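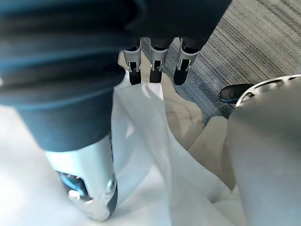 Reading time: 1 minute

June, afternoon session. Present: Kofi Sulemana, Akua Gbeho.

Purpose: to check the revised fabric segmentation in Hilladex before it is passed to the grasp planner. The weights are those trained on the Hallmont set (3,187 labelled images). The controller is unchanged.

The wrist view remains the harder case. With the fingertips just above white cloth, folds are the only usable cue, and the mask spreads on to the pale surface at lower left, where the two have almost the same brightness. Akua proposes taking the cloth boundary from depth whenever contrast falls below the threshold. Agreed. The arm's own links should be masked from the joint angles before inference — at present the fingers are still offered as grasp candidates.

Planner timeout raised from 7 to 13 seconds for testing only. It is to be put back before the branch is merged.
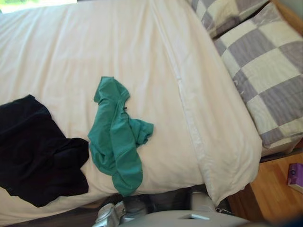 Head view: black and teal garments on the white duvet, gripper at the front edge of the bed.

The strip of duvet between the garments should be enough to keep them as separate instances. The narrow twisted part of the teal item is to be scored apart from the wider flap; Kofi will add this to the Quaye scoring script.

Outstanding: replay 100 stored frames through both versions and file the masks under Hernance. Wrist camera calibration to be repeated first — K.S.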